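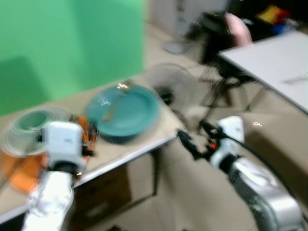

Most people salt too late, according to the cook at Laltero, and by then the soup is already on the table and they're wondering what's missing. She has run the lunch kitchen there for 12 years and still tastes every pot twice before the doors open.

The menu is short. There are two soups a day, bread from Sinaga, and a bean dish that changes with whatever the growers at Jovberg bring down. "If they've got too many leeks, you're eating leeks," she said. "People got used to it."

She learned in her aunt's kitchen, where onions went on before anyone asked what supper was. She still starts that way, on a low flame for around 59 minutes, with the lid off. Her new staff find it slow. "They turn it up when I go out to the van," she said. "I can smell it from the lane."

Prices went up in February, the first rise in 3 years. A bowl with bread is now $12. She put a note on the counter and got a few grumbles, mostly about the bread.

She has no plans for a second place, though the owners of the Fetel building have asked. Dinner service doesn't interest her either - she likes to be home by four. On the day we spoke she had barley on for the next morning, and went back twice to stir it.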